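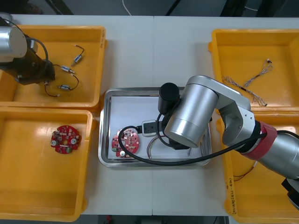
»Am Anfang wollten wir nur, dass er nichts kaputt macht«, sagt die Schülerin und lacht. Ich treffe sie und ihren Teamkollegen kurz nach 16 Uhr in der Robotik-AG in Surnulport, beide elfte Klasse, beide im Team Pistus. Ihre Aufgabe für den Sova-Wettbewerb im Mai: Platinen und Kabel aus gelben Kisten greifen und auf einem Tablett zusammenstecken. Zwei Arme, 31 Versuche, gewertet wird jeder Stecker, der sitzt.

Ich frage, was am meisten nervt. »Die Kabel!«, rufen beide gleichzeitig. Eine Platine liegt halt da – ein Kabel liegt jedes Mal anders. 442 Probeläufe haben sie schon im Laborbuch, und bei den Steckern klappen inzwischen 70 Prozent. »Im Herbst waren wir froh über zwei Treffer am Nachmittag«, sagt er.

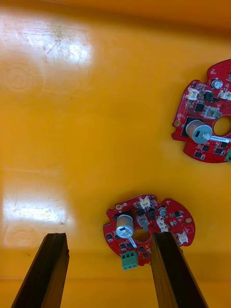 Rote Platinen in der gelben Kiste, vorn die beiden Greiffinger.

Dann wären da noch die Reflexionen (darüber könnte er offenbar stundenlang reden). »Der Kistenboden glänzt, und die Software hält den Lichtfleck gern mal für ein Bauteil.« Matte Einlagen wären erlaubt, aber die beiden wollen es erst ohne probieren. Beim Schulcup Marinho sind sie im letzten Jahr übrigens früh rausgeflogen, das wurmt sie immer noch ein bisschen. Und diesmal? »Finale wäre schon schön«, sagt sie und schaut wieder auf den Laptop.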